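Robots drop things. All the time! When a robot messes up the people building it are mostly pleased, because now they know what to fix.

This one is about a robot called Cusi. Two arms, a gripper on the end of each. Cusi lives in a computer simulation made by a team at Vellska, so nothing real gets broken. Handy.

The job: pick up a notebook, put it somewhere else. Easy for you. You've been doing it since you were tiny. Cusi tried it 589 times.

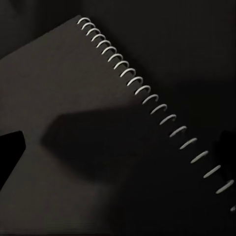

Shadows were the first problem. A robot finds things by looking for edges, where one colour stops and another starts. Dark notebook, dark background, not much edge to find. Then the gripper comes in close and blocks the light, so a big dark shadow lands right across the cover. Cusi sometimes thought the shadow was the notebook. It closed its fingers in the wrong place and got air. The white coil helped a lot, all those bright loops in a row, so the team taught it to look for them first.

Second problem, squeezing. Too soft and the notebook slides out. Too hard and the cover bends. You feel this with your skin, you dont even think about it. Cusi only gets numbers.

Third problem was the scary one. On 3 goes the arm missed and just kept pushing down. It didn't know it had missed! In a simulation, no harm done. With a real arm, somebody's hand could be underneath. So they added a rule: if the push gets too strong, STOP. Everything stops. The team call it the Indard rule, after the room they work in.

Does it work now? Better. Out of the last 95 goes Cusi only missed 2, and it stopped itself both times.

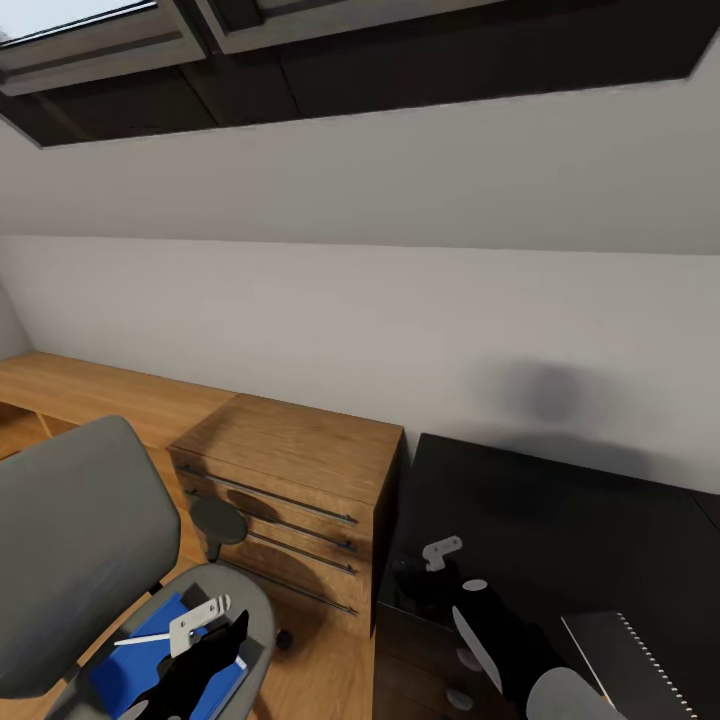
Wisunach wrote in to ask why the robot can't just stop whenever it isn't sure. Good question. It could, but then it would be stopping nearly all the time and the notebook would never get moved. So there's a bit of guesing allowed. Small guess, slow arm. Big guess, stop and wait for a person.

If you ever meet a real robot arm, stay outside the line on the floor. Even if it's not moving. It might only be waiting.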